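Teaching by hand: move a mouse off its mat and put it down again

By Remedios Toledo, for the Gurier handbook

If you've come straight from the unpacking page, go and do the calibration first. I'll wait. The people who skip it always come back by Wednesday with a folder of demonstrations that the software refuses to open.

This one is a plain pick and place. You hold the gripper yourself, do the job the way you'd like the arm to do it, and the recording becomes the lesson. A computer mouse is a good first object. It's rounded enough to be annoying and cheap enough to drop.

1. Line up

Put the mouse on the mat with its nose pointing away from you. Start every demonstration with the fingers short of the mat and the mouse between them in the view. Hold still for 2 seconds before you move. It feels like a very long time. Do it anyway. 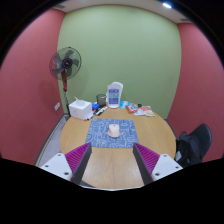
Start position, mouse on the mat and both fingers short of it.

2. Approach

Come in low and slow, one finger to each side. Most beginners swoop. Ott Rebane swooped through his whole first set, and the policy we trained on it swooped too, with great confidence, into the table at Nernaritz. Whatever you do with your wrist, the robot will assume you meant it.

Keep both fingers level as they pass the mouse buttons. If one arrives early it nudges the mouse sideways, and then you're teaching nudging.

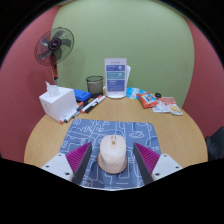 Squeeze until the ribbed pads just start to give, then stop. They're soft so that you don't have to be exact, and squeezing harder only makes the mouse pop out like a wet pip.

3. Carry and set down

Lift a few centimetres, no more. Carry the mouse clear of the mat to a bare bit of table, keeping it in view the whole way. Lower until you feel contact through the handle, pause, and only then let go. Dropping it the last centimetre saves you nothing and the arm will copy it forever.
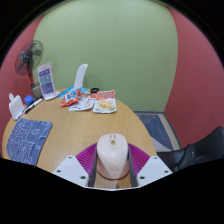
Open your hand all the way before backing off. A half-open gripper drags things, and dragging is miserable to clean out of the data later. Back straight out, then end the recording.

4. Do it again, but differently

Move the mouse a bit between runs. Turn it. Shift the mat. Leave the usual clutter along the back of the table, as the robot will have to cope with clutter eventually. Stop for tea every 20 runs, or when you catch yourself sighing - tired hands make sloppy demonstrations.

Delete the bad ones the same day. By December you won't remember which they were.
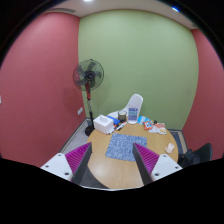 How many demonstrations do I need?

About 200 for a task this size, if they're tidy. Justinas Lepik got by with 100 at Vornutthorpe, but he has the patience of a heron and kept every run to the same pace.

Next page: cups, and why to begin with empty ones.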